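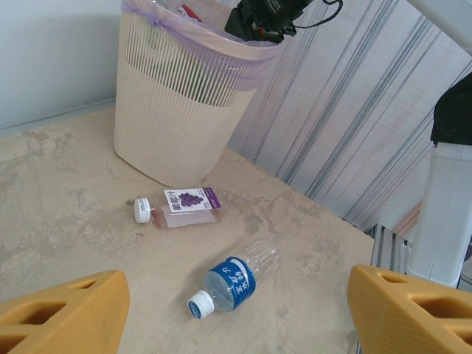

Welcome, and thanks for stopping by! We get so many notes about sorting and small-bin habits here at Gedwood that it seemed kinder to gather the answers in one place. (Last updated 2021-10-30.)

## Trash and recycling at your table

**Do I have to empty a drink pouch before I toss it?**
Yes please, as best you can. Squeeze out whatever's left over the sink and screw the cap back on - jelly drinks are the worst for leaking, and they find any pinhole in a liner.

**Can pouches go in with the bottles?**
I'm afraid not. Clear water bottles go in the recycling, but pouches are usually layers of different materials pressed together, and our hauler, Karkia, sends them back. They belong in the lined wastebasket.

**Which liner should I buy?**
Any thin one that folds well down over the rim. Color doesn't matter one bit, so have fun with it! A roll of 70 from the front desk lasts most households until March or so.

**My basket has slots in the sides. Is a liner still needed?**
Oh, very much so. Slots are lovely for air and terrible for drips.

**How often are the baskets collected?**
Every 14 days, and you're welcome to bring a full bag down to the Zidcombe entrance in between.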